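Staff and Residents' Newsletter

Changes to the visitor tea room and the food donations shelf

Following the spring review of shared facilities, the Macedo House management office wishes to inform residents, families and staff of several changes to the visitor tea room on the ground floor. The new arrangements take effect at the start of March and replace the notice issued last year, which should now be disregarded.

The tea room will open at 10 am and close at 5 pm. The kettle and the hot water urn will remain switched on during these hours only. Families who wish to use the room in the evening, for a birthday or similar occasion, are asked to speak to Florencia Espinoza at the front office at least 3 working days beforehand. There is no charge for evening use, but the room must be left as it was found and the key returned to the night desk.

The old vending machine has been removed. Its supplier, Fostel, gave notice that the model could no longer be repaired, and the office decided against renting another. In its place there will be a donations shelf for wrapped snacks, biscuits and drinks, to the left of the sink. Visitors may help themselves and, if they wish, leave a contribution in the box. All money received will go to the outings fund, which last year stood at almost 2000 pounds and paid for the coach to the coast and the garden lunch.

Items for the shelf should be individually wrapped, unopened and within their date. Several families bring foods from abroad, and these are very welcome. Where the label is not in English, the donor is asked to write the name of the food and its main ingredients on one of the white cards kept beside the shelf, with particular attention to nuts, milk, egg, wheat and sesame. Items handed in without a card will be held at the front office until the ingredients can be confirmed.
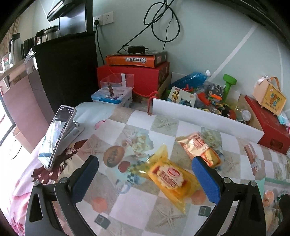
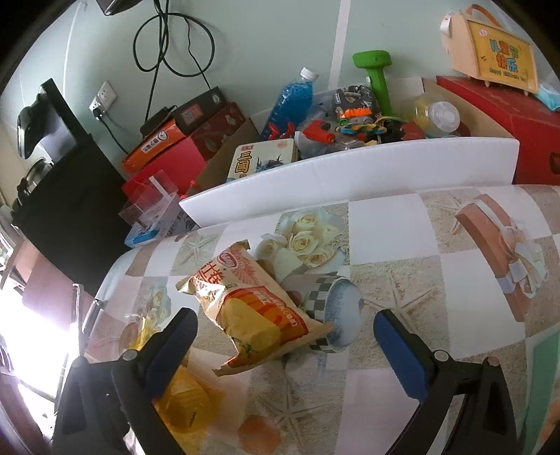

Home-made food may still be brought in for a visitor's own relative, but it may not be placed on the shelf. Residents on soft or thickened diets should not be offered anything from the tea room unless a member of the care team has agreed to it. Trinidad Carrasco, who leads the catering team, holds the current list of dietary needs and will be glad to advise families in private. She may be reached through the kitchen between 2 pm and 4 pm.

The office has also received a number of comments on seating. Two of the high-backed chairs have been sent to Folero for new covers and are expected back before the end of the month. Until then, chairs may be borrowed from the reading room, provided that the doorway and the route to the garden are kept clear for wheelchairs and walking frames. Residents' own chairs should not be moved downstairs.

A small sum has been set aside for cups and saucers. Residents who attended the last house meeting asked for cups with larger handles, and Abelardo Paredes has obtained samples in two sizes. These will be on show in the tea room for a fortnight. Those who would like to express a preference should write it in the blue notebook by the window or mention it to any member of staff. The order will be limited to 200 pounds, including delivery.

Cleaning of the tea room will be carried out each morning before opening and again after the lunch period. Table coverings will be wiped down on both occasions. Visitors who notice a spillage at other times are asked to tell the nearest member of staff, and to leave the mop cupboard locked.

Finally, the office would like to record its thanks to Noboru Kaneko, who has looked after the tea room rota for many years and has now asked to step down. Rostislav Šimko will take over the rota from March. Anyone wishing to offer an hour or two a month may leave their name with him or with the front office.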